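Two Fingers and a Puffer Jacket: The Pleter Build So Far

I've been putting together a pair of hand-held grippers at home since August, and a few of you asked to see how they're coming along. Pleter is the name that stuck, after I crossed out all the others in my notebook. You hold one in each hand, do a chore with it, and later on the recordings go toward teaching an arm to do the same chore. The arm is a long way off – right now I'm having far too much fun with the grippers!

The fingers are flat plates with slots cut through them (saves weight, and they look great) and small round pads at the tips. I'm on version 3 of the finger. Version 2 was lovely until I asked it to pick up a sock.

Laundry is the big test for me. Blocks and cups are easy, they just sit there. Clothes slump and slide and fold over on themselves, and I love it.

Folding practice

The puffer jacket, with the fingers in at the lower hem and a second hand-held device gripped at the far left. Slick quilted nylon is the hardest thing I've tried, and the penguin blanket makes a cheerful workbench.
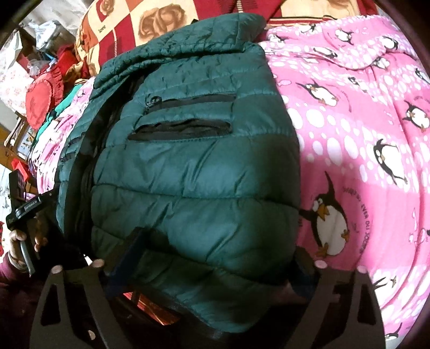
What I've changed along the way

Finger pads. The first set came from a sheet of furniture bumpers and were much too hard. The softer ones hold a hem so much better, and I can swap a full set in 10 minutes.

Handle. I rounded the back edge after my palm complained. Now I can go through a whole basket of clothes and still want to do another one.

Next up

Sleeves! I want 7 clean folds in a row before I touch the finger shape again. After that, fitted sheets, if I'm feeling brave. The drawings will go up once I've fixed the hinge dimensions – the ones I have now would only cause you grief.

Comments (3)

Dmytriv
Love the slotted fingers. Do they flex at all when you pinch something thick?

Rochelle Begay
A tiny bit, right near the tips. I was going to stiffen them but I've come to like it, it helps with the puffy stuff.

Vusen
Please do a fitted sheet. I can't fold one with my own hands so I'm rooting for yours.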